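Capítulo 7
Cuando la pinza no suelta: fallos de sujeción y paradas seguras

Un agarre que sale bien trescientas veces enseña poco. El que falla obliga a revisar la pinza, el objeto, la mesa y a la persona que está al lado. En este capítulo se estudia un incidente menor ocurrido con una pinza de dos dedos en tareas de sobremesa.
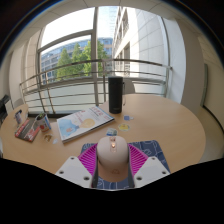
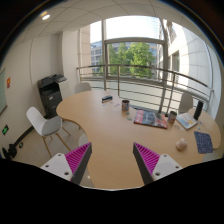

Figuras 7.1 y 7.2. Pinza de dos dedos con piezas acanaladas de color magenta: cerrada sobre un ratón de ordenador (7.1) y abierta ante la mesa (7.2).

Clumov, 28 de enero de 2022

La ficha del incidente lleva esa fecha y la firma Alina Pascu, responsable de pruebas en Brenby. La tarea era sencilla: cerrar los dedos sobre un objeto ligero, levantarlo, dejarlo en otro punto de la mesa y abrir. En la repetición 525 la orden de apertura se envió y los dedos siguieron cerrados. El programa no avisó de nada. Valentin Pop, que hacía de operador, acercó la mano para retirar el objeto y en ese momento la pinza se abrió de golpe. Sufrió un pellizco en el índice, sin más consecuencias.

La revisión posterior, a cargo de Aurel Vlad, encontró 2 causas. La primera era mecánica – un tornillo de la placa izquierda se había aflojado y el dedo rozaba con su guía. La segunda estaba en el programa: el controlador Vimiveck daba por cumplida la apertura en cuanto enviaba la orden, sin leer la posición real de los dedos. Mientras tanto, el motor seguía empujando contra el roce, hasta que lo venció.

Conviene separar ambas causas. Un tornillo flojo es una avería corriente y se corrige con una pauta de apriete. La falta de lectura de posición es un defecto de diseño: convierte cualquier atasco en un movimiento inesperado. En la terminología de este libro, lo primero es un fallo y lo segundo, una condición peligrosa latente.

En marzo se modificó el procedimiento. El controlador compara ahora la posición ordenada con la medida y corta la alimentación del motor si no coinciden dentro del plazo fijado. El operador no acerca la mano hasta que se ha pulsado la parada y el indicador lo confirma. Las placas se revisan al comienzo de cada turno.

El apartado 7.1 describe los modos de fallo más frecuentes en pinzas de dos dedos. El 7.2 trata la detección de atascos a partir de la corriente del motor y de la posición medida.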